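Supplement labels in this country tell the buyer what is in a capsule. They say very little about whether the dose matches any trial. I think that gap should be closed by rule, and the trade groups should stop resisting it. 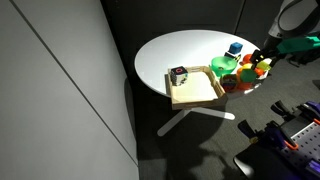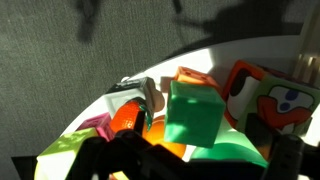 Take a seaweed extract sold for joint comfort. The study cited on the maker's site ran for 90 days at four capsules a day. The bottle says two. Dagmar Baláž raised this mismatch at the Garside meeting in October and was told that customers can read the paper themselves. Most will not, and many papers sit behind a paywall.

The fix is cheap: one printed line giving the studied dose and the length of the study. Where no study exists, the line should say so. Larnetti already prints something close to this on its powders – in small type, but it is there.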